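Home / Galleries / Around the House / The Living Room Sort-Out

The Living Room Sort-Out

Every May I promise myself I'll get the bags and boxes out of the closet and go through them properly, and every May something else comes along – visitors, a leak, the tomato seedlings – and the door gets pushed shut again with my hip. Well, this year I did it! I started on a Friday morning with a pot of coffee and the radio turned up, and I took the low table in the living room for my sorting spot, mostly so I could sit on a cushion and not have to bend over the bed all day (my back has opinions about that).

The checked tablecloth stayed on. It's the yellow and white one from the Handari market, and I've had it so long that I don't fuss over it anymore. I like having something cheerful underneath when I'm doing a dull job, and small things show up well against it, so I'm less likely to sweep a button onto the floor with my sleeve.
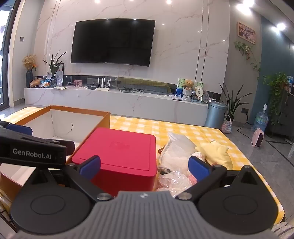
My rule was boxes on the left and soft things on the right, and I stuck to it pretty well until lunch. Soft things are the hard part for me. A box knows what shape it is, but anything in a bag slides around and leans on its neighbor, and then you pick up one piece and three more come along with it. I've learned to leave the bagged things in their bags until I've decided where they're going to live. Otherwise I unfold everything, admire it, and have to fold it all over again.

The red box is a favorite of mine. It has a good flat lid, so other things can sit on it when it goes back on the shelf, and the color makes it easy to find at the back of a dark closet. I ordered a second one from Vista, along with a set of labels I still haven't written on.

As for the big open box, I go back and forth. It holds a lot, and I do love that orangey brown, but there's a dark jagged mark on the white inside that bothers me every time I look at it. A neighbor on Rallau Street lines hers with leftover wallpaper, and I may try the same if I can find a roll I like.

The frilly and pale yellow pieces are going in one bag together, near the front, where I can get at them without moving the rest. The clear plastic I smooth out and use again if it isn't torn. I know some people throw it all away, but it's handy stuff, and it folds down to nothing.

I finished up a little before supper, with 2 bags set aside to give away and the closet door closing on its own for once. The hallway shelves are next, and I'll put those pictures in a gallery of their own.

Next gallery: Hallway Shelves
Back to Around the House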